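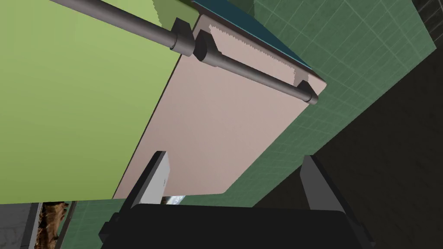 11/08/2019, notes after the second meeting trial with the Sonton team. I write on a Sunday because on working days I have no quiet hour, and I want to put this down before I forget the details. The question is still the same: can we make the weekly planning meeting shorter if all the status reports are read before it, and only the decisions stay for the room? For the shared board I now use two colors. The light green of the big panel in the render is for items which need a decision, and the pale pinkish beige next to it is for items which are only for reading. I tried red and gray first, but people took red as a complaint.

**What we did**

Marjorie Sugden led the meeting, I kept the time and the notes. The agenda went out two days before, by mail and also in Savedar. Every item had an owner, a question written as one sentence, and a number of minutes. The reading pack was 6 pages. In the first trial it was 14, and it was clear from the talk that most had stopped after page three.

**Time**

- Planned: 50 minutes
- Real: 63 minutes
- Decisions wanted: five
- Decisions made: four

The fifth one (who takes over the Bunting contract) was moved to next time, as the person who can say yes was not invited. This is my mistake. I copied the list of participants from the old series and did not compare it with the agenda. To do: first write the questions, then choose the people.

**Observations**

1. The silent reading at the start was ten minutes and it felt long to me, but Marjorie thinks it was the best part. Two persons came with comments already written in the margin. I would keep it one more time and then try seven.

2. The one-sentence question is harder than I expected. "Atitz rollout" is not a question. "Do we start the Atitz rollout in September or wait for the new price?" is a question, and we had the answer in four minutes. I should offer help to owners when they write it, at least in the beginning.

3. We lost the most time on a beige item. Somebody asked a small thing about the travel budget and it became a discussion of 11 minutes. I had the timer in my hand and did not speak. Next time I will say "this one is for reading, please take it after" and I will say it early.

4. The remote people spoke less than the people in the room. I do not have a good idea for this yet. Marjorie proposes that they speak first on each item. We can try.

**Cost, only for myself**

I took the calendar export for the whole department. It shows 466 meeting entries in the quarter, and 235 of them have no agenda text at all. I do not want to show these numbers to the team now, they would feel accused. Maybe later, when we have three or four trials to put beside them.

**Next**

- Ask Duarte Falcão if his group can be the third trial. His meetings are smaller and he likes to start late, so it will be a different case.
- Change the template: owner field must be filled, otherwise the item is not accepted.
- Correct the invitation list for the Bunting item.
- Find out why Savedar sent the reminder twice. Marjorie got it at six in the morning and was not happy.

Open point: does the note taker need to be separate from the time keeper? I did both and my notes from the second half are thin. I had to ask Marjorie what we decided on item four.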